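3.2 Labels and what shoppers take from them

Organic food sells at a markup, and the reasons people give for paying it are mixed. Taste comes up, health comes up, the land comes up less. Earlier work mostly asked people to rank these. We didn't want another ranking. We wanted to know whether the word on the package changes the taste score when the food is the same.

Food used: plain yogurt, carrots, apple juice, oat cookies. All four bought from one wholesaler in Clesside, all four certified. So every sample in the study was organic, labeled or not. The unlabeled half was served under a plain white sticker with the product name only. The labeled half had the same sticker plus the word "organic" in the same type. No logo, no green, no leaf. We dropped the logo after the pilot, too many people asked what it meant and the sessions ran over.

3.3 Sites and people

Two sites, Clesside and Priltdale. Clesside is the larger town and has a weekly organic market. Priltdale has one grocery with a short organic shelf. Recruitment by flyer and at the store door. 300 adults finished a full session. Those who stopped before the last sample are left out of everything below, including the age table.

Sessions ran in May, in the mornings and again after lunch. Lunch turned out to matter - see 3.6. Each person tasted all four foods, one at a time, water between. Order was shuffled per person. Scores on a six point scale, 1 for "would not eat again" and 6 for "would buy this week". Not every taster scored every food. Blank cells, smudged sheets and double marks were removed, which leaves 1098 usable scores.

The scale is short on purpose. Longer ones gave us a pile of middle answers in the pilot.

3.4 Coding of the open answers

After each food, one open line: "Why this score?" Most people wrote a few words. "Sweeter." "Tastes like my grandmothers garden." "Fine." Answers were sorted by two readers working apart, into taste, texture, health, price, farming, memory, and other. Disagreements were talked through and settled, and the first-round codes kept on file. Memory was not on the original list. It was added late, when it was clear that a good share of the cookie answers were about somebody's kitchen and not about the cookie.

Health answers were hard to code. "Clean" can mean a taste or it can mean no pesticides. We put it under taste unless the person said more. This likely undercounts health. A stricter rule would move some yogurt answers across and very few of the others.

3.5 Taste scores by label

The label raised scores for carrots and juice at both sites. Yogurt moved a little in Clesside and not at all in Priltdale. Cookies did not move. Our reading is that people expect organic to show up in things that look close to the farm, and a cookie does not look close to any farm. Sugar may be hiding it as well, we can't seperate the two here.

Regular buyers of organic food were not better at anything. They gave higher scores to labeled samples and lower scores to unlabeled ones, so the gap widened from both ends. People who said they never buy organic still showed a small gap on carrots. Price was not shown during tasting, so none of this is a price effect, at least not directly.

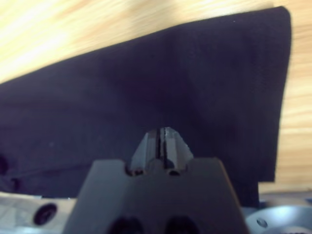
Figure 4. Dark cloth on a light wooden surface.

3.6 Limits

Time of day. The after-lunch groups scored everything lower, labeled or not. Sites were not balanced on this, Priltdale had more afternoon sessions. We report the gap between labels and not the raw scores for that reason.

Door recruitment brings in people who already shop at the store. The Clesside group in particular leans toward market regulars. And one wholesaler, one batch of each food - a sweeter crop of carrots might of given a different result. Storage was the same for all samples but we did not log the temperture at serving.

No conventional samples were served, so nothing here says whether organic food tastes better. Only that the word does some work.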